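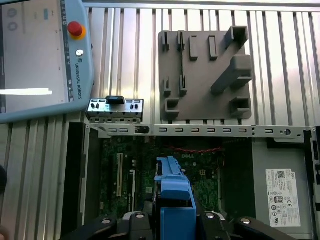
Notebook Projects Pallix Shelf Search

2025-03-25, by Corinne Haldane
Last updated: 4 days ago

Pallix archive, copying the old drives, continued.

Ran the checksum pass on the Kusuma folders overnight. Came in to 1,058 mismatches and a very cheerful green bar saying the job was complete. It was complete. It had completed finding out that our copies don't match.

Spent the morning being gloomy about dying disks, then opened a few of the bad files and found them fine. Nearly all the mismatches are text files. The February copy went through the script that "tidies" line endings, so every one of them is off by a byte per line. I wrote that script. There is a comment at the top, in my style, saying it is harmless.

Reran against the untouched copies. Down to 6. Two are zero-length and were zero-length on the source drive too, so I have faithfully preserved nothing, twice. 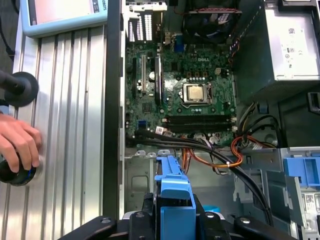 Corinne Haldane

The other four are big, and all in the Ririmura directory. Same size on both sides, different hash. Reading them twice from the source gives two different hashes, which is the answer I didn't want. Stopped reading, unmounted, marked the drive DO NOT BE CLEVER. Will take a full image of it with retries turned down low and work from the image only.

Folder names are their own misery. On the Retolach share we have "final", "final2", "final_use_this" and "old_final_DO_NOT_DELETE", the last of which is the newest. Not renaming anything until it's all hashed. I started to rename one, for morale, and put it back.

Rules as of today, so I stop making them up each time:

Hash first, copy second, hash again.
Nothing gets tidied in transit.
Manifest lives next to the data AND somewhere else.
A drive isn't done until someone has opened 5 files from it with their own eyes. Not thumbnails.

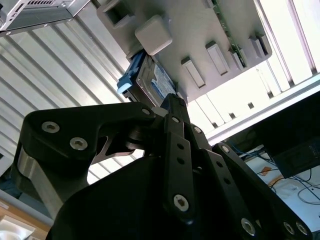 Corinne Haldane
Archive technician

Afternoon: imaging started on the Ririmura drive. The estimate said forever, then a bit less, then forever. Left it alone.

Still to do: fix or bury the tidy script, redo the Kusuma manifest from the untouched set, ask whether anyone wants the zero-length files. Also find the other half of the label tape. The drives on the bottom shelf currently say "Retol" and "Palli".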